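Phones on the Table: A Sceptic's Gallery

Posted December 23, 2025

Lockyer runs a small pages-and-pictures corner on its site for people who are thinking of buying a handset and would like to see one on a plain table instead of on a mountaintop at sunset. I was asked to look after this one. I should say at the start that I don't trust phone galleries much. The colour is always a bit too good, the desk is always a bit too tidy, and whoever wrote the captions seems to have been paid by the adjective. I'll try to keep mine short.

My own phone is from another era. I've replaced the battery once, at the Femano counter in Irkunmont, and I was told while I waited that I would be much happier with something new. I wasn't convinced then and I've only moved a little since. Still, a gallery is a gallery, and I can look at a nice screen as well as anyone.

1. Turquoise on brown 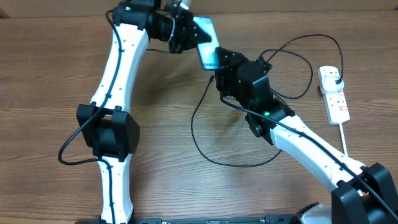
2. The name on the glass

Makers love to put their name where you can't miss it, and I've never understood why a person who has already paid should go on being advertised to. With the display lit you get "Galaxy S24+" in white letters near the bottom of the wallpaper, over a wash of pale blue and teal. The effect is pleasant enough. I'd have it changed to a picture of the dog before I left the shop, and I suspect plenty of other people would too.

Back to number 1 for a moment. Light turquoise against a warm brown tabletop is about as flattering a match as you could pick, and a streaky wood grain does half the work. I would like to see the same colour in a fluorescent-lit lunchroom before I gave it any marks. Held on a slant like that, a lit screen will catch your eye whatever phone it belongs to.

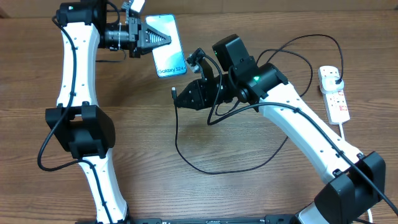

A thin border is the thing every salesperson brings up, and I have my doubts about what it does for anybody. My thumbs need somewhere to rest. I once spent a whole tram ride opening and closing the weather by accident on a borrowed phone with hardly any edge to it. The black border on the one above is thin too, and the corners are rounded, which I'll allow is kinder to a pocket lining. Whether it's kinder to the phone when it lands on a corner is a question I'd want answered by someone who isn't selling it.

A few notes for anyone comparing

Wallpapers are chosen to make a display look its best. Ask to see a page of small black text on white, with the brightness set where you'd normally have it, and then ask again near a window.

Flavon, who make the case I use, charge $40 for it, and it hides most of whatever colour and finish the phone came in. Add that to the price when you're doing your sums. I paid $17 for a screen protector on top of that and put it on crooked.

The older handset gallery is still up from April and had 414 visits at last look, which is more than I expected for pictures of phones nobody can buy any more. Comments on that page are closed. They're open on this one, and I'd be glad to hear from people who have carried the same phone for years and see no reason to stop.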